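Notes pour mon passage - vingt minutes, questions comprises

Bon, je commence par dire ce que je vends, ça évite les malentendus ! Druvari, c'est un kit de pinces à main avec un abonnement derrière : on loue le matériel, on enregistre des gestes de cuisine, on récupère des données propres pour entraîner un bras. Le kit de base est à 575 euros par mois (laisser le temps de noter, il y a toujours quelqu'un qui demande de répéter).
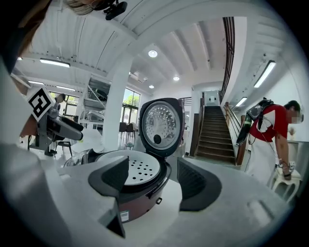
Photo : Natália Vrabec / Druvari

Parler des doigts. Ils sont gris foncé, avec une face interne texturée, et c'est LA pièce qu'on me réclame en rechange. Dire aussi un mot du marqueur carré noir et blanc sur l'autre pince, Igor adore l'expliquer, donc lui passer le micro s'il est dans la salle.

Ensuite le cuiseur à riz. Les gens rient, et pourtant un couvercle à charnière, c'est une super tâche de départ - ça pivote, ça brille, et il y a le panier vapeur à trous juste dedans. Chez Savine ils ont demandé 2 000 séquences rien que là-dessus !

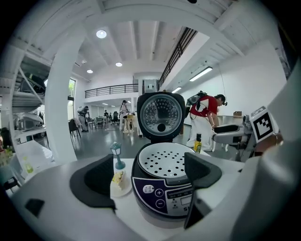
Cuiseur ouvert, panier vapeur en place, une pince au premier plan, une autre à droite.

Les défauts, je les dis moi-même. Le sac à dos pèse, surtout quand on se penche sur un plan de travail, et la formation prend environ 90 minutes. Raimonds voudrait une sangle ventrale, on y travaille.

Si on me parle d'Olszewski : rester polie, leur pince est bien aussi, mais la pièce de rechange est à 189 euros. Finir sur le prêt d'essai en janvier, et faire tourner la feuille d'inscription.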